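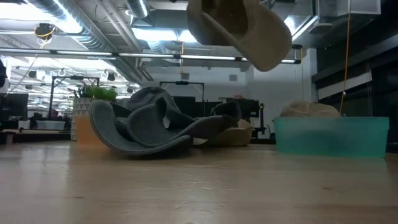 About Ellden

Ellden is a small press that publishes romance and love stories, mostly short. We were started by Touran Karimi and Spyros Grgić, who had both been editing other people's anthologies and wanted to put out a few of their own. The first one had 61 submissions and took far longer to finish than we had planned.

We now publish two kinds of book. The Clisto series is our line of themed anthologies, with one new volume every July. Brovivex is for single-author collections and short novels. Both come out in paperback and as e-books.

What we publish

We like stories about adults who have a past, a job and a reason to be careful. Happy endings are welcome but we don't require them. Heat level is up to the writer – some of our books are very quiet and some are not, and the back cover will tell you which.

Who we are

Touran Karimi reads for the anthologies. Spyros Grgić handles contracts and royalties. Ruby-Lee Mudgway edits the Brovivex books and also designs the covers. Eleni Krasniqi looks after the mailing list, review copies and anything to do with bookstores.

Submissions

We read for the next anthology until Tue 23 April. Stories should be at least 2,000 words and not published before. Please send one story at a time. We pay a flat fee of $100 on signing, plus two copies of the book.

For Brovivex, send a short letter and the first chapter or story. Replies are slower here – allow a few months before you write to ask.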